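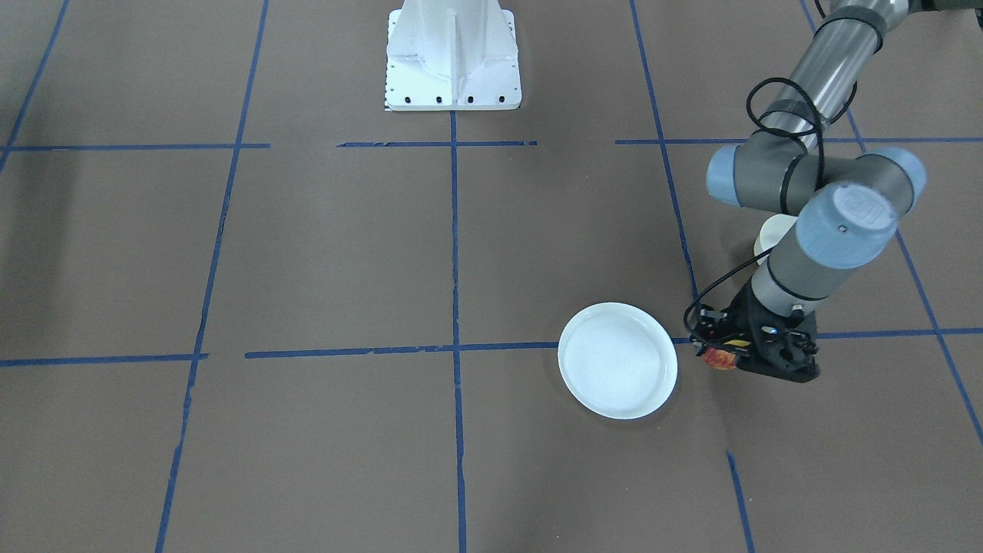

Taped floor grid

A taped floor grid is a temporary pattern of squares or rectangles laid out on a floor with strips of adhesive tape, often over a covering of brown paper. It is used for sorting small objects, for planning where furniture or stalls will stand, for children's floor games and for trying out a layout before anything is fixed down. Blue painter's tape is a common choice, mainly for its colour against brown paper and its fairly weak grip.

The method is cheap and quick. Claims that it is also accurate, or that it makes people tidier, should be treated with some care.

Materials

Brown paper is sold on rolls and in folded sheets. It takes tape well when clean and gives a plain background on which small, brightly coloured things are easy to spot. A red or orange item a few centimetres across is seldom lost on it. Brown or grey items are another matter, and guides that praise the paper for "showing everything up" rarely mention them.

Painter's tape is designed to come away from painted surfaces without lifting the paint. Paper is less forgiving. Strips left down for several days tend to tear the top layer when pulled, so a sheet can seldom be used again with a different pattern.

Shallow bowls and trays are often set down on the grid to collect sorted items. A white bowl stands out clearly. Its round base does not sit neatly in a square, and users disagree over whether a bowl that crosses a line belongs to one square or to both.

Laying out

The paper is rolled out, flattened and held at the edges. The long strips go down first, then the cross strips. Most written instructions call for a chalk line or a long straight edge. In practice many grids are laid by eye, and the squares differ in size from one end to the other. For sorting this hardly matters. For furniture planning it can make the whole exercise worthless.

Heavy items, such as metal stands, are best put in place before the tape. Dragging one across afterwards wrinkles the paper and lifts the strips.

Uses

Sorting is the most frequent use. Each square is given to a type of object, or things are spread over the squares and gathered from them one at a time into a bowl. The second approach is slower, though it does make it harder to miss a corner of the floor.

The Munilton community hall layout, drawn up in June for a table sale, used 18 squares for stalls. Three of them were found to lie across a doorway.

Criticism

The Planby home storage guide recommends the grid for clearing out a room and states that it "halves the time spent". No method of timing is given, and no comparison is made with an ordinary heap on a bare floor. The Bemico handbook repeats the figure without a source. The Hamdan guide is more cautious and suggests the grid only for loose collections of more than 100 small pieces, a limit it does not explain either.

Waste is a further objection. Used paper with tape stuck to it may not be accepted for recycling, and peeling the strips off first takes longer than laying them did.

See also

Floor plan
Masking tape
Sorting tray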